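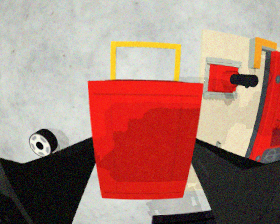 4. Setting up the drip timer

Do this before you bury any tubing. Easier to fix leaks on top of the soil.

4.1 Shut off the water at the spigot. Open the hose end, let the pressure out.

4.2 Wrap the spigot thread with tape, 2 turns, clockwise. Screw on the Plirora timer by hand. No wrench – the collar cracks.

4.3 Put the filter screen in, cone pointing up toward the spigot. Then the pressure reducer, arrow pointing down. Then the tubing adapter.

NOTE: Older Gasari reducers have no arrow. Wide end goes to the timer.

4.4 Batteries in. Wait for the display to stop blinking. If it keeps blinking, take them out, wait a minute, try again.

4.5 Set clock first, then start time, then run length. The timer wont save a start time if the clock isn't set. It just goes back to the first screen.

4.6 Run length for raised beds: 38 minutes, early morning. Pots need less and more often. Clay soil, cut it in half and see how the bed looks after a few days.

CAUTION: Do not leave the timer on the spigot in freezing weather. Take it off, drain it, store indoors. Put it back in April or whenever your frosts are done.

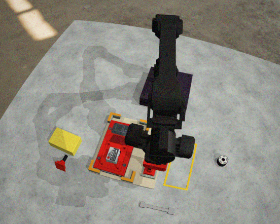

4.7 Open the spigot slowly. Walk the whole line. Drips at a fitting – push the tube in further, or trim the end square and redo it.

4.8 Flush before closing the ends. Let it run until the water comes clear, then fold the tube over and slide on the clamp.

4.9 Longest single run is 74 feet. Past that the far emitters starve. Split into two lines with a Y valve.

NOTE: Mendoza emitters press in from the top, and you need the punch. A nail makes a ragged hole and it will leak. Wrong hole? Goof plug, part 69, in the small bag with the stakes.

4.10 Press MANUAL once to test. Press again to stop. Holding it down earses the program, so don't.

Rain delay is in section 5. Sloped yards, see 6.

Revised Thu 16 July, Aigars Petrauskas

Related guides
Winter storage for timers and hoses
Warkov rain barrel hookup
Cleaning clogged emitters
Choosing tubing for raised beds
Replacing a spigot washer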